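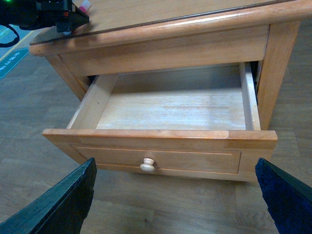 Grinora wrote back that bail variations should never have gone in as fresh hearings, and that the Mudgate registry has always listed them under the parent matter. Could we please rerun before anyone quotes the adjournment rate.

Feb 6, 2021

Rerun done on the Mudgate extract. Input 1,000 matters, same pull as November. Collapsed variations into the parent matter on file number plus accused ID. 927 left after the merge. Old table kept in the archive folder, labelled superseded. Do not cite it.

Merge rule as run:
Same file number, same accused, bail amount or conditions changed: one matter.
Same file number, co-accused: separate matters.
Extradition waiver followed by a bail review in the receiving court: left separate for now. Grinora's note doesn't cover it and the registry manual is silent.

Checked the 121 matters with a cash surety by hand against the scanned orders. 3 mismatches, all in the amount field. Two are a dropped zero at data entry. The third has the original figure struck out and a new one initialled by the bench; the extract carries the struck figure. Corrected all of them in the working copy only -- the source stays as supplied.

Date parser still reads day-first orders as month-first whenever both values are 12 or under. Jovach handles this with a locale flag per court, Aoun guesses from the neighbouring rows. Used Jovach. Aoun is quicker but it put a sentencing ahead of the arrest, so it's off until patched.

Adjournment rate not recalculated yet. Denominator needs to exclude matters withdrawn before first appearance, and the withdrawal code is blank on the older files.

To do:
Ask the registry what a blank withdrawal code means.
Get a ruling from Grinora on the extradition matters.
Re-scan the initialled order, the current copy is too grey to read at the margin.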